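# Build the gripper last

Most home arm projects start at the wrong end. The builder picks a gripper, because the gripper is the part that looks like a robot, and then spends a winter designing an arm that can carry it. I did this with the first Plonari build and would like to argue against it.

The Plonari is a six-joint arm with printed links and a parallel two-finger gripper. It lives on a bench in a shared workshop. The target task is dull: approach a cabinet door, take hold of the knob, pull, let go, return. I chose it because doors are unforgiving in a useful way. A block on a table moves out of the way when the arm is wrong. A door has a hinge, and the hinge dictates an arc. If the wrist departs from that arc, the error becomes force, and the force goes into the weakest part of the build.

On the first version the weakest part was the second finger joint. I had designed the gripper before I knew anything about the loads, so I had sized it by taste. It was strong in the closing direction and poor in every other. Door pulling loads the fingers sideways for most of the travel. I reprinted that joint more often than I care to list, each time a little thicker, and each time the wrist motor had more to lift.

Arben Tomić, who shares the bench, told me to stop printing and put the whole thing into simulation with a block for a hand. I resisted for the usual reason. A simulated hinge has whatever friction you type into it, and a number typed in from ignorance is still ignorance. That objection is correct and does not matter much at this stage. The first questions are geometric. Can the wrist reach the knob without the forearm striking the face of the door? Does the palm clear the molding when the approach comes in at a shallow angle? No friction model is needed to answer either.

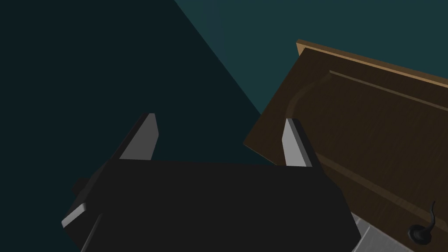
The wrist view is the one I now trust for this. An overhead view flatters the arm; everything seems to have room. From the wrist, the body of the gripper takes up a large share of what there is to see, and it becomes plain that most collisions will involve the palm or the flank of the housing. The fingertips are rarely the problem. I had spent my design effort on fingertips.

We set up 40 approach poses and let the solver run them in a batch on a Saturday. The failures clustered. Nearly all came from poses where the wrist had rolled close to its limit before the pull began, which left nothing in reserve for the arc. The remedy was to rotate the mounting flange and lengthen the forearm from 356 mm to 371 mm. Neither change touches the gripper. Had I gone on thickening finger joints, I would never have found either one.

There is a case for the other side, and Tavion Boateng makes it whenever the subject comes up. He built his Vikico arm gripper first and it works. His view is that the hand is the only part that meets the world, so its requirements should flow backward through the rest. As an account of requirements I accept that. As a build order I do not. You can write down what the hand must do (opening width, grip force, clearance at the palm) without committing to a hand. He also had a lathe and two spare motors with a gearbox ratio of 100 to one, and excess torque hides a great many sequencing errors.

The stronger objection is that simulation becomes a hobby of its own. I have seen this happen, and it nearly happened here. Arben spent a week on the reflections in the finger pads. My rule is that a model may stay open as long as it can still change a dimension on a drawing. Once it only changes how the model looks, close it and cut metal.

What I would suggest to someone starting now is a plain order of work. Measure the door, including the knob's offset from the hinge line. Model the arm with a placeholder hand the size of the largest gripper you would tolerate. Fix the link lengths and the flange. Then build the arm, hang a dead weight from it equal to the hand you expect, and run the pull arc in open air for an evening, listening to the gearboxes. The gripper comes after that, and by then most of its dimensions have been decided for you.

The second Plonari has its long forearm and its new flange. It has no gripper yet – there is a bag of sand clamped to the wrist. The shoulder still sags slightly at full reach, and I intend to fix that before I print a single finger.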